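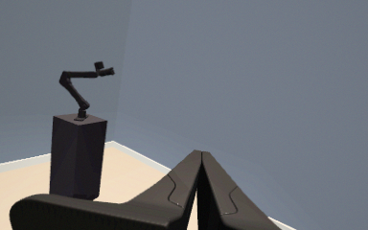 31/05/2021, Ridcombe workshop

Sharpening of the plane irons, continued. I finished the two wide irons this morning and started the narrow one, which has a chip at the left corner. The chip is deeper than I wrote in January. I must grind it back on the coarse stone before any fine work, and this took me until lunch.

The Oda stone (2000 grit) was soaked before use. It cuts well but it hollows in the middle faster than the old one. I flattened it on the 200 paper, with pencil lines drawn across the face, and stopped when the last line was gone. Please do the same after each iron, and rinse the paper afterwards.

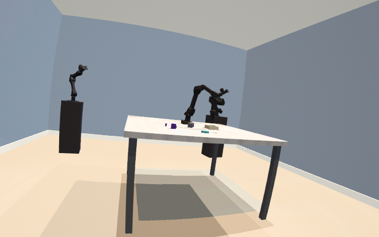
White table with a streaked top, black arms around or above it.

Angle: I set the guide once and did not move it for all irons. On the first iron the burr came evenly along the whole edge. On the second it was missing at one side, so I pressed more on that corner for a few strokes and checked again with the thumb. Anastasia Papadakis prefers to work without the guide – her edges are better than mine, but I can repeat mine.

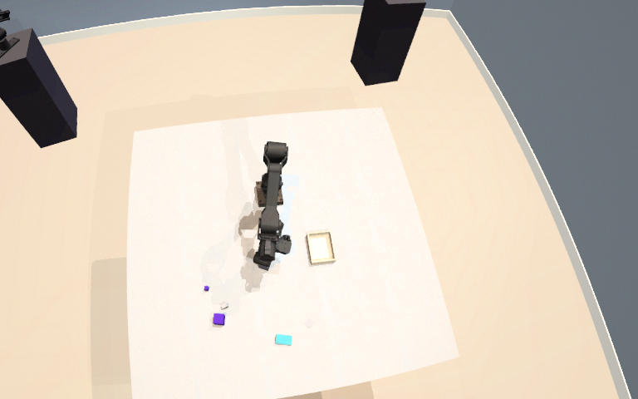 Arm on its brown base plate, small open tray to the right of the gripper.

Test on end grain of pine, 3 passes with each iron. Wide iron A: clean surface, slightly shiny. Wide iron B: clean, but with one thin raised line, so there is still a nick somewhere. The narrow iron is not tested yet.

The Tandine oil is nearly finished. The tin from Inton has a different smell and leaves the steel sticky by the next day, I would not buy it again.
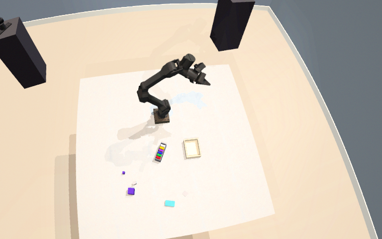
Black arm on the white mat, gripper closed.

To do: find the nick in iron B with the magnifier, polish the back of the narrow iron, order oil. The leather strop is in the second drawer, with the green paste. Do not put it back near the heater, it has started to curl.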